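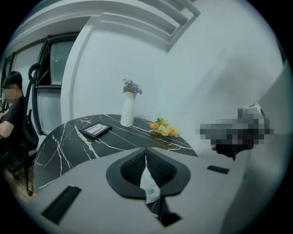

Customers of Muvell have been telling the company for years that a gripper demo on a bare steel bench says very little about a house, and one of them put it more bluntly in a note this spring: bring it to a room with flowers in it, and then we'll talk.

LILTOV, Jun 25, 2023 – Muvell is very happy to share that its side-by-side trial of soft finger pads for hand-held grippers is now under way, and that the first set of results will be open to everyone in September. The trial, known as Sundano, puts 4 pad designs through the same household work, with the same camera and the same controller throughout, so that whatever differences show up can fairly be put down to the fingers themselves.

Each pad gets 900 grasps, spread over 30 everyday objects, and we have tried hard to choose things that people really keep at home – cut flowers, vases, picture frames and plenty more besides. Stems are a favorite with the team (and a headache too!), as a pad that holds a heavy vase well may still be too rough on a rose. The V-shaped black pad with the mesh inner faces is one of the designs being compared.

Mahmoud, our partner on the controller side, has kindly lent its bench software for the whole of the trial, and we are grateful for all the patience that came along with it.

Labs and small workshops that would like to try the pads on their own tools may ask for a loan kit. There are 55 kits to go around, and requests can be sent through the Muvell website until the end of September.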